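Is it worth recording more demos of the same cable sorting task, or are we fooling ourselves?

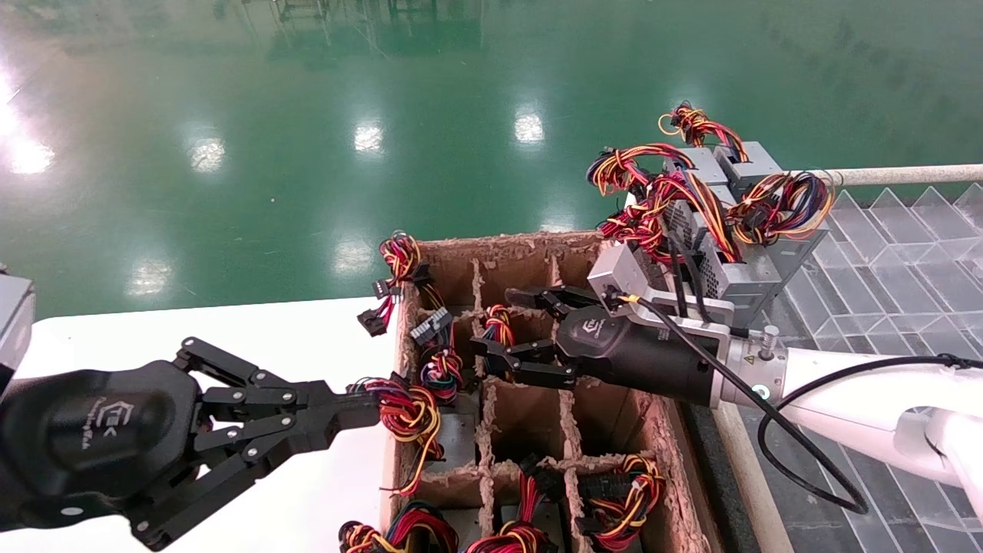
Posted in Robots and Automation by Dragica Berisha, Thursday, August 30, 2018

We've been teleoperating a two-arm setup to put power supply wire harnesses into a divided cardboard box, one harness per compartment. My boss read something and now the target is 3000 recorded runs before anybody trains anything. We do these all day and I am not convinced the pile is getting more useful as it grows.

What bothers me is that the wires never lie the same way twice, which I'm told is good ("variety comes free"), but everything else does stay the same. Same box, same table, same person driving on most shifts. The harnesses tangle with each other and half of a run can be me trying to get one bundle to let go of another. Do those go in? The sales guy from Plongate, who sold us the labeling software, says keep everything and let the model sort it out. He would say that, they bill by the hour of footage.

Also, the box is getting ragged around the rim and wires catch on it. Should I swap it for a new one halfway through or leave it alone so the data stays consistent?

I have read the usual blog posts. I'd like to hear from someone who has done this with floppy parts, not blocks.

3 replies

warrier_bench

Did this with hoses at my last job. Similar mess.

Don't wait for the full number. Train on whatever you have this week, even if the result is awful, and watch where it fails. Ours reached for the hose fine and then had no idea what to do once the loose end hung over the side of the bin. We had plenty of clean pickups and hardly any examples of that, and a bigger stack of clean pickups would not have helped. We threw out the plan and recorded short runs that began with the hose already hanging wrong.

On tangles, I'd keep the runs where you got it apart in a way you would want copied. If you poked at it until it fell loose by luck, tag it and set it aside. Don't delete it, you may change your mind about what counts as luck. Write the tag right after the run. We tried doing it on Fridays and the tags were garbage.

Change the box. Then change it again. If the real job will have new boxes in it, a model that has only ever seen one torn box is going to surprise you, and I doubt "consistent" buys you anything there. Keep using the old one some of the time too.

And get a second driver. Everybody has habits. Mine was always going in with the left hand first, and the model picked that up beautifully, including when the left hand was the wrong choice.

Skekbridge fan

More data is always better. Just keep going, you'll be glad you did. Have you looked at Nudlow? I haven't used it but it's supposed to generate the examples for you so you can skip all the manual stuff.

old_solder

I'd be careful with the reply above mine. I have yet to see simulated wire behave like a real harness with stiff connectors on the end, and I've sat through 5 vendor demos that claimed it did. All of them used a rope.

Mostly agree with warrier_bench. One thing to add: hold back a set of test starts before you record any more. Lay the harnesses out, take a photo of each layout, and never train on those. Otherwise someone will report a success rate measured on the same layouts you practiced on and your boss will be thrilled for a month.

Decide what "done" means as well. Is a harness with its connector down in the compartment and a loop of wire hanging over the rim a success? We argued over that one in April, after the recording was finished, and had to go back through the lot by hand.

Where I don't agree is on the second driver. It depends who you get. A bad one gives you variety all right, and you'll spend weeks training it back out. Have them practice with recording off until you'd be happy to copy what they do.

Comment from Dragica Berisha

Thanks. I hadn't held anything back for testing, so that goes on the list for tomorrow morning. Going to ask for a small training run now and see how loudly they say no. I'm still not sold on the box thing, but cardboard is cheap, so I'll try it.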